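Iñaki Figueroa
Notes on suturing, mostly for the juniors who keep asking me the same thing in the corridor. 1/11

Start with the needle. Curved needles want to travel along their own arc. Push one in a straight line and it tears a bigger hole than the thread will fill. 2/11

Grip it a bit past the middle, toward the swaged end. Too near the tip and there's no length left to drive. Too near the swage and it bends, then you are fighting a bent needle for the rest of the row. 3/11

Enter at a right angle to the surface. On folded tissue this means a right angle to the fold you are in, which changes every few millimeters. Flatten the fold with the second instrument first. Most uneven bites I review come from skipping this. 4/11

Thread length. For a short interrupted row I cut shorter than the textbook says. Long tails wander, catch on the jaws and end up in the knot. For a running row, add length and park the slack to one side where you can find it. 5/11

Knots: first throw double, then singles in alternating directions. Same direction twice gives you a granny, and it slips. I had the Sayegh group tie 40 each on the bench pad before July. Knot security got better after the first 3 or so. Speed took the rest. 6/11

Don't grab the working strand with the jaws unless you mean to cut that part off. Monofilament remembers every crush mark. Hold the tail. 7/11

Blood in the field: irrigate, suction, look again, then place the stitch. A dark needle over a dark pool is hard to see, and a dark thread is worse. Move the needle over pale tissue before you regrasp. 8/11

Needle count at the start, at every handover, and at the end. Out loud -- both people. A parked needle is still a needle in the field. 9/11

The Sutitz handout has the bench drills in order. Page 3 has the regrasp exercise, and I'd do that one first. 10/11
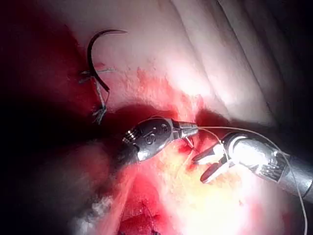
Regrasping is also where most of the time goes. Two moves is fine, four is too many. If it takes more than that, put the needle down flat and pick it up again from the start. 11/11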